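Setting places on trays for a big lunch, what goes on the tray and what goes beside it?

Posted by Amber Jacobs in Table & Kitchen

Hi all! I've been roped into doing the tables for my aunt's lunch in November (36 people, and I said yes before I heard the number) and we're using trays as placemats. They're red, rounded corners, with a bit of a rim, and I love them. The tables are plain wood and a tablecloth feels like too much laundry.

My trouble is that I can't decide how a place should look. Does all the cutlery go on the tray? Spoon on, fork off? And where does the plate go? I've been moving the same pieces around since breakfast and every version looks a bit off to me.
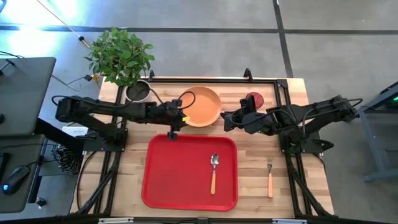

The menu is soup first and then a noodle dish, so everyone needs a spoon, a fork and something to drink from. Bread goes in the middle. My aunt wants it to look cheerful but she does not want it to look like a school cafeteria, which is exactly what my cousin said when he saw the trays. Also I have 18 trays right now and I'm ordering the rest from Leemans, so if you think trays are a bad idea please say so before Thursday!

One more thing, the cutlery has colored handles. Is that too much with red? I can borrow plain steel from a neighbor but I'd rather not.

Marit Amundsen

Trays are fine! I did this for years at a lunch club and people like them, it gives everyone their own little patch and spills stay put. Mostly.

What I'd do, in the order I'd do it:

1. Put all the trays out first, empty, and walk around the table. You'll see right away if the chairs are too close. I leave a hand's width between trays, more if there are big coats and elbows coming.

2. Decide what the tray is for and stick with it. For soup I like the bowl on the tray, in the middle, and the bread plate off the tray at the back left. If you do it the other way around the plate takes up the whole tray and the bowl ends up wandering.

3. Spoon on the right, handle toward the person. With a yellow or orange handle on red, you want it straight up and down, because a crooked one really shows. Give the metal part a wipe with a dry cloth just before people sit down, it picks up every fingerprint.
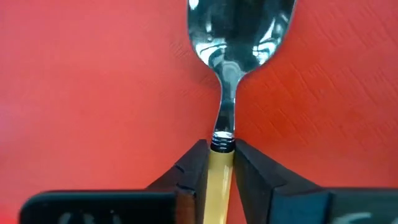
4. Fork on the left of the bowl if there's room inside the rim. If there isn't, put it on the wood on the left, and do the same at every single place. I've seen tables with half in and half out and it bugs me all through the meal.

5. Glasses last, behind the bowl, so you're not knocking them over with your sleeve while you do the rest. I learned this with a whole box of Harnus tumblers, may they rest.

Keep your colored handles. Steel would be fine too but why carry a box of somebody else's forks across the street.

Fouad El-Sayed

I'd put nothing on the tray except the food and roll the fork and spoon in a napkin. Fast. Done.

(We had 257 at my sister's wedding and that's how we did it. No trays though.)

Karlijn Verbruggen

I agree with most of what Marit wrote, but I'd let the glass stand a little off to one side so you don't reach over hot soup for your drink. And please mix your colors! Orange bowls on red look so warm together, and a pink glass next to them is lovely, plus any bit of green you have in the house. A potted plant between every few places does more than flowers and you get to keep it. 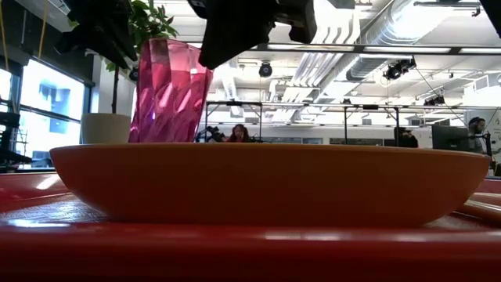 Photo: Karlijn Verbruggen

Wide shallow bowls are good for noodles too, so you could use the same one for both courses if your aunt doesn't mind a quick rinse in between. Mine would mind, but she minds everything. Just check that the foot of the bowl sits flat on the tray before you order. I once bought a stack from Grukura and they slid all over the place every time someone leaned on the table, and I ended up putting a folded paper napkin under each one.

Have fun with it, and tell us what you went for!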